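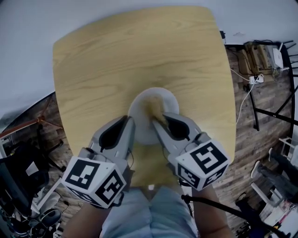
Subject: Re: [handling-practice] Marker check interval, hand-held grippers
Date: 15 October 2025

> The Avbridge draft has us verify the marker cubes
> every 200 takes. Is that per gripper or per pair?

Per pair. If either cube has shifted more than 2 mm on its mount, pull both grippers and recalibrate. Takes recorded after the last good check get flagged and stay out of the release set.

Section 4 also needs a cable rule. Ovidis wants 600 mm of slack at the wrist. I would accept that for seated work only. Comments on the wording to the list, please.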